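Teleop demos: my arm learns the reaching but makes a mess of the grasp. How many demos, and how varied?

Posted by Gökçe
Tags: teleoperation, imitation learning, kitchen tasks

Hello all! I've been having a brilliant time since May teaching our arm to tidy a pretend kitchen, and I'm completely hooked. I drive it by remote control from a second, smaller arm (a Makix leader, the version with the sprung trigger) and record everything, then train overnight and see what it has picked up by morning.

The task is simple on paper: take the ketchup bottle off the plate and stand it next to the mug. I've recorded 131 demos so far. The policy reaches towards the plate beautifully, really smooth, but then it closes too early, or it comes down with the fingers lined up along the bottle when they ought to go across it. When I drive it by hand I get it nearly every time, so I know the gripper can do it.
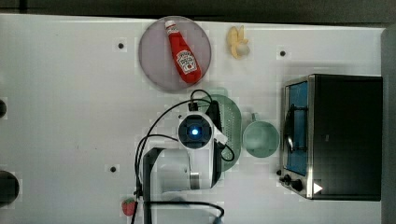 Table from the overhead camera, ketchup on the plate, toaster oven on the right.

Things I've already tried: training for twice as long (no change), lowering the speed at playback (slightly better, still early), and swapping the plate for a darker one (worse!). I mostly lay the bottle at the same slant because it's quicker to reset. I record from the overhead view and the wrist camera together.

Do I need hundreds more demos, or am I recording the wrong sort? And does it matter that I sometimes stop and think halfway down?

3 replies

Aino Pesonen
Lovely project, and you're closer than you think! If the reaching is smooth, the policy has learnt plenty already. I'd look at two things before recording hundreds more.

First, the slant. If the bottle nearly always lies the same way, the arm has very little reason to look at it. It can learn "go to the plate, turn the wrist this much, close" and score well on your own data. Then you put the bottle down a bit differently and it does the same old turn. Try 40 new demos where you change the angle every single time, including the awkward ones with the cap pointing back at the arm. Shift the plate as well, a hand's width is enough. It's a faff to reset but you'll see the difference the very next morning, I promise it's a great feeling.

Second, yes, the pauses matter a lot. While you hover and think, the pictures hardly change, but at the end of the pause you suddenly close the fingers. The model sees nearly the same view with "wait" and "close" attached to it, and picks one. I trim any long hover out of my recordings, or I just bin the take and go again. Practise the grasp a few times before you press record so your hands already know it.

One small extra: play back your wrist camera on its own and try to decide from that when you'd close. If you can't tell, the arm will struggle too, and you may want to come down from a slightly different direction.

altness_dave
More data. We had 12 demos and it was rubbish, then we had loads and it was fine. Also check your cables aren't tugging on the wrist, ours did that for ages.

Biltholm Makers
Agree with Aino about the angles. We'd add a few recovery demos: start with the gripper already in a bad spot beside the bottle, then drive it back up and into a good grasp. Don't record yourself getting into the bad spot, only the getting out! We do 2 of these for every bottle position and ours now has another go after a miss, which had the whole room cheering the first time.

Keep the other bits on the table too (the strawberry, the banana) and move them about between takes, so it learns to ignore them. Please post how the next round goes, we'd love to see it.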